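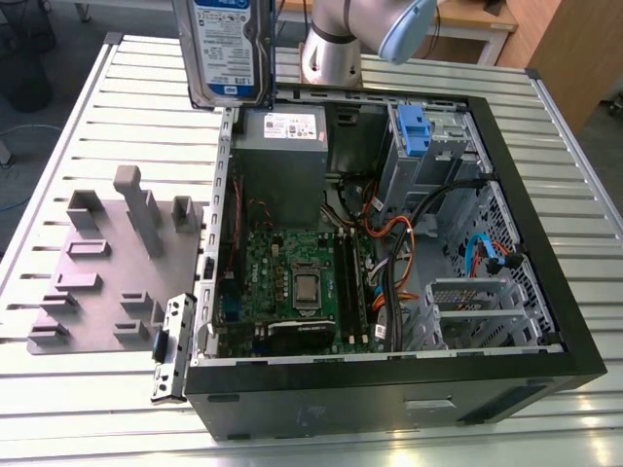

How long does it take to teach the arm a new job? Most people get a usable first program in 47 minutes, and that's counting the time they spend looking for the enable button.

I'm Gerardo Tan, and I put together the Stitcombe teaching kit because I was sick of typing in waypoints. You grab the handle, walk the arm through the task, let go, and it plays the moves back. Can't reach, or don't want your hands in there? Plug in the Funora remote and drive it from your chair – same recording, same file.

I use mine for taking desktop PCs apart, drives and brackets mostly, and I still do the tight spots by hand. Cables are a pain! Go slow near them and record the move 3 times, then keep the one you like.

In the box: handle, remote, wrist adapter, 98-inch cable and a fixture plate you can move parts around on. Memory holds 400 recordings. Arango mounts fit too, but you'll need the longer screws (sold separately – sorry).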